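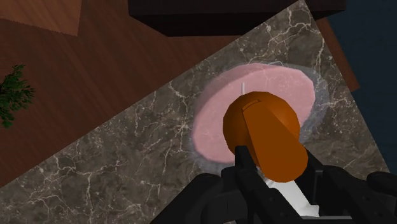

Orkwood Community Kitchen is looking for a part-time evening cook, starting in December. We feed whoever turns up, and in winter that means the retired bowling league, two night shifts from Flunport and a choir that eats like a rugby team. You would get a stove with four burners, three of which have opinions. The counters, sadly, are not dark marble, and the only thing in our kitchen as loudly orange as that is the carrot soup, which you will be making a lot of.

The job is 17 hours a week, evenings from 4 p.m., and pays better than the last time we advertised it, when we got one applicant and he wanted the parking space.

You should be able to cook for a crowd without shouting. A food handler's card is required. Knife skills are welcome, and so is your own knife, as ours have been opening paint cans for years. Baking is a plus. Mirjam Stöckli handled desserts until last spring and people still bring up her plum cake in front of the new staff.

We can't offer dental. We can offer dinner, a locker that shuts if you lift it a little, and a key to the back door.

Send a short letter and the name of someone who has eaten your food to Killian Gautier, Orkwood Community Kitchen, 413 Plesevness Road. Please don't send samples. Last time somebody mailed a quiche.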